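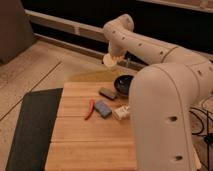 Could you say more about what the students did by hand and what the software did, asked one reader of our first draft, because the Skumstead course notes make it sound as if Vidmar did all the work. Fair question, and I should have put it in the draft to begin with. The students in my section picked the objects, laid them out, and drove the arm through every demonstration. Vidmar recorded what they did and trained the policy overnight. I mostly walked back and forth and answered questions about the emergency stop.

4.2 Collecting the demonstrations

We gave each team the same goal, which was 100 good demonstrations before the end of July. Team Irix got there first. Team Ernar stopped at 49 and asked if they could train on what they had, and I said yes, partly out of curiosity and partly because the room was booked for another class after that. So the two teams ended up with very different data, and I'll come back to that in Section 5.

Both teams used the same kinds of things: small household stuff with different shapes, kept on a light wood board next to a dark mat. We didn't tape down starting positions. I had wanted tape, the students argued against it, and they won (they had a good point about the policy just memorizing the spots). Instead they reset the board by hand before each run and tried to land things at odd angles. People are pretty bad at being random, me included, and when we went back through the recordings a lot of the layouts looked like cousins of each other. 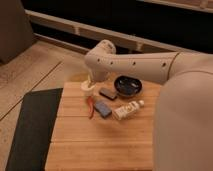 Picking order was the thing we fought over most. My plan said to go from easiest to hardest, and I had a nice table for it and everything. The students wanted each driver to choose, and after a long lunch we went with their way. Figure 2 has the gripper at the small white cup, with a bottle lying on its side over by the bowl, and my table would have put the cup near the end, since open rims gave new drivers trouble. Several of the drivers liked to start there anyway. They said they wanted to do the fussy one while they were still fresh – I wrote that down and now I do it too.

Every demonstration was cut off at 2000 control steps. A run that hit the limit was thrown out, even if the driver swore it was one nudge from done. We also threw out runs where a hand came into view before the arm had parked. I know some labs keep those. I went back and forth on it, and if I ran the course again I'd keep them in a separate folder and decide later.

One more note on the bowls. They were the shiniest things we used, and the students spent a whole afternoon moving a desk lamp before giving up and leaving the lights alone. Approaches to the bowl were always made from above, with the arm folded over as in Figure 3. Coming in low from the side was allowed in the rules but no driver stuck with it past the practice session.

Figure 3. Gripper pointing down at the dark bowl on the far part of the board.
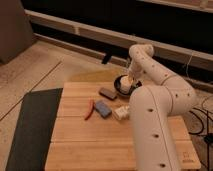
4.3 Training settings

We left nearly everything in Vidmar at its defaults. The one change was saving a checkpoint every 1000 updates, so the teams could try an early policy and a late one on the same day and argue about which was better.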